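客厅小物收拾常见问题

Vumlow 小屋 › 收拾 › 常见问题
最后更新:2024年8月14日

自从我把客厅那篇整理记录发出来以后,留言里问来问去总是那几样:钥匙放哪儿、电视柜上的小摆件怎么摆、玻璃台面怎么擦。我一条条回实在回不过来(有时候回到一半就去做饭了),干脆都攒到这一页。想到什么写什么,顺序有点乱,大家直接往下翻找自己要的就行。

钥匙篇

钥匙到底应该放在哪里?

我试过挂墙上,试过放鞋柜抽屉,还试过专门买个漂亮的陶瓷碟子,最后都没坚持下来。进门的时候手里不是菜就是快递,哪有心思去对准一个小挂钩呀!现在我家的办法特别土:一张红色塑料凳,放在客厅里顺手的地方,钥匙回来先往凳子上一搁,等换好鞋、洗好手,再拿去归位。凳子颜色够鲜艳,钥匙搁在上面一眼就能看见,比扔在灰白花纹的地砖上好找太多了。

为什么偏偏用塑料凳,不用小茶几?

轻,一只手就能拎走。拖地的时候往旁边一挪,完事。还有一点我很喜欢,就是凳面上有一道道凸起的纹路,钥匙放上去不太会乱滑。我之前有个光面的小圆几,钥匙甩上去能一路溜到沙发底下,我趴在地上拿衣架掏了半天,从那以后就对光面桌子有点心理阴影。

钥匙太多分不清怎么办?

先把它们全部倒出来摊开,别一串一串地看,要一把一把地看。我整理的时候就是在凳子上摊的,银色的、深色的、带挂件的混在一起,摊开才发现有些根本想不起来开哪扇门。认得的放一边,不认得的拿去家里每个锁眼试一遍,试完还没有着落的,装进小信封,写上日期,先留着。我的习惯是留到第二年 3 月大扫除的时候再决定去留。

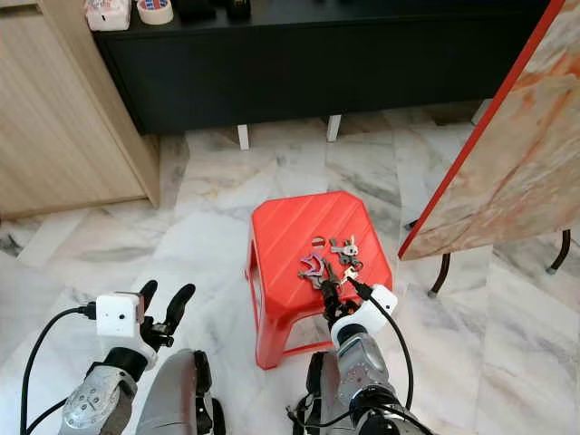
凳面上摊开的钥匙,还有那个粉灰色的小挂件。

挂件会不会碍事?要不要全拆掉?

看你自己!我是留了的。大一点的挂件在包里一摸就摸到,比光秃秃的钥匙好找。不过一个圈上挂两三个挂件就有点过头了,口袋鼓鼓囊囊的,坐下来还硌腿。小圆牌那种薄薄的倒没什么负担,拿来区分门钥匙和箱子钥匙也挺好用。

有没有便宜一点的标记办法?

指甲油。真的,就是那种放了很久不太想涂的颜色,在钥匙头上点一小点,晾干就行。掉色了再补。也可以买彩色的钥匙套,我在 Hekgate 市场的五金摊上买过一包,19 块钱,一家人够用了。套上以后有的钥匙会变厚,插在锁里转的时候会卡到旁边的门把手护板,买之前最好拿自家的钥匙去比一下。

钥匙圈老是掰不开,指甲都要断了,求救!

拿个小勺子的柄,或者起钉器的尖头,塞进圈缝里撑开,再把钥匙推进去。不要用牙!我知道你们有人用牙。

旧钥匙能直接扔吗?

我不太敢。扔之前我会先确认锁已经换掉了,或者那个箱子早就不在家里了。确认过的就跟废金属一起收着,攒一小盒再拿去回收。上面如果写了门牌号或者贴了地址标签,一定先撕掉!这一条我写过两次了,还是要再啰嗦一遍。

电视柜篇

电视柜上摆了一长排小东西,看着很乱,有救吗?

有救的,而且不用全收起来。我家那条黑色长柜子就是什么都往上放,奖杯、小人偶、带红盖子的玻璃罐,还有胶带(对,胶带,我知道它不应该在那里)。我后来的想法是,摆件可以留,工具要走。胶带、螺丝刀、说明书这些用完就回抽屉,剩下的都是看着高兴的东西,多一点也不觉得乱。至于我家胶带为什么总能自己跑回去,这是另一个问题了,我还没解决。

高高低低的摆件怎么排才好看?

高的往一头放,矮的顺着往外排,这样视线有个坡度,不会像一排牙齿。我家最高的是那座奖杯,放在最左边,后面就轮到罐子和圆滚滚的小摆件。圆的东西很占便宜,挨在一起怎么摆都显得可爱。还有一个小窍门,全部往柜子后沿推一点,前面留出一条空的,擦灰的时候抹布能走得通。这条空地要守住,我家前排就经常失守。

遥控器怎么才不会丢?

给它在电视柜上划一块固定的地盘,旁边别放黑色的东西。黑遥控器放在黑柜子上本来就容易看漏,旁边再来一堆深色小玩意儿,基本等于隐身。我想过给它垫一块浅色的小布,买了布,又嫌布难看,布现在拿去垫花盆了。后来在 Munteanu 家居店看到一种浅色小托盘,还在犹豫要不要买,49 块有点舍不得。

长条柜底下的灰怎么清?

有腿的柜子比落地的好清理多了,这也是我当初选矮腿款的原因。扁一点的除尘拖把套上一次性布,从一头推到另一头,出来的时候动作慢一点,不然灰又飞回去了。如果拖把头太厚进不去,就拿一把长尺子,外面裹只旧袜子,用皮筋扎紧。不好看,但是好用。

玻璃台面的木柜篇

浅色木柜上面加玻璃,值得吗?

我觉得值。浅木纹怕水印,杯子一放就是一个圈,加了玻璃就放心多了。而且玻璃上摆小物件有一种橱窗的感觉,随便放几个红色的小东西,整个角落就亮起来了。缺点是指纹明显,白天光一照全是手印,家里有小朋友的要有心理准备。

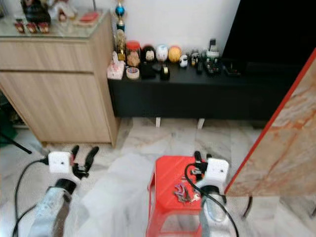
玻璃和木头之间进了灰怎么办?

把玻璃上的东西先全部拿走,叫上家里人一起抬,两个人各抓一头,平着往上提,放到铺了毛巾的地方。然后用干的软布擦木头那一面,再擦玻璃背面,两面都干透了再盖回去。我偷懒的时候会用薄卡纸裹一层布,从缝里伸进去来回带,边上的灰能带出来,中间的就够不着了。

玻璃会滑动,怎么固定?

四个角各垫一小片透明软胶垫,4 片就够。别用双面胶,撕的时候会带起木头表面那层漆,我在一张旧书桌上干过这种事,到现在那块还是花的。胶垫时间久了会发黄,发黄就换,很便宜。

抽屉里适合放什么?

浅抽屉放扁的、常用的:电池、充电线、收据、备用的钥匙信封。我给每类东西配了个小盒子,用的是点心盒的盖子和底,大小正好的时候特别有成就感!不合适的就硬塞两个薄纸板当隔断。Rasus 的那种伸缩隔板我也用过,好用是好用,就是开关抽屉用力的时候会歪。

玻璃面上摆多少东西算合适?

我的标准很简单,一只手能在两分钟里全部挪开就算合适。超过这个,擦一次玻璃就变成搬家,然后你就会找各种理由不擦(说的是我自己)。

地面和凳子篇

大理石纹地砖上掉了小钥匙,怎么找?

关灯,把手机电筒贴着地面照过去!金属会反光,再小的钥匙也会拖出一条影子。灰白花纹的砖真的太会藏东西了,站着低头看半天都看不见,蹲下来换个角度,它就在脚边。

塑料凳用久了发黏、发灰怎么洗?

温水加一点洗洁精,旧牙刷顺着纹路刷,缝里的灰就出来了。冲干净以后倒扣着晾,别拿去暴晒,红色晒久了会变成一种说不清楚的粉橙色。刷的时候也别用钢丝球,会刮花,刮花了以后更容易藏灰。

凳子放在客厅中间不会绊脚吗?

会呀,所以它只在收拾的时候待在中间。我一般是把凳子拖到空地上,钥匙也好零碎也好,都先放到凳面上,人围着它弄,弄完就把它推回墙边。比起趴在茶几上弄,我更喜欢这样,四面都能伸手,掉了东西也看得到。晚上一定要收走,我有一次半夜起来喝水,小腿青了好几天。

大块的板子靠在客厅里,有什么要注意的?

底下要防滑,上面要靠稳,离走路的地方远一点。我会在板子着地的那一边垫一条旧毛巾,砖面光,光靠板子自己的重量不太保险。如果家里有猫,再多想一步,猫会钻到后面去。

收拾一次要多久?

只收拾钥匙的话,泡一杯茶的工夫。电视柜上的摆件连拿带擦再放回去,我会留出一个上午,中间肯定要停下来玩一会儿那些小人偶。建议别和玻璃台面安排在同一天,不然到傍晚你会看着满地的东西开始后悔。

东西都摊在外面,中途有事要走怎么办?

先把钥匙收走,别的都可以等。找个带盖子的小盒,一把抓进去,盖好,放进抽屉。摆件摊着不会出什么事,钥匙要是顺手带走一把、漏在衣服口袋里又进了洗衣机,那个声音我真的不想再听第二遍。
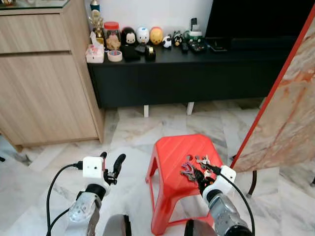

关于留言和转载

可以发我家的照片来问吗?

可以可以,很欢迎!留言区下面能传图,拍之前不用特意收拾,乱的样子我反而比较好出主意。拍到钥匙的话,请把钥匙齿遮一下再发,遮不好就换个角度。

文章能转载吗?

转到自己的页面没问题,写上 Vumlow 小屋就好。整段搬去卖东西的那种就不要啦。

为什么我的问题没有收进来?

可能是我还没看到,也可能是我自己也不会。比如有人问奖杯上的金色掉了怎么补,我试过金色记号笔,颜色完全不对,所以这条先空着。谁有办法,请在下面留言告诉我。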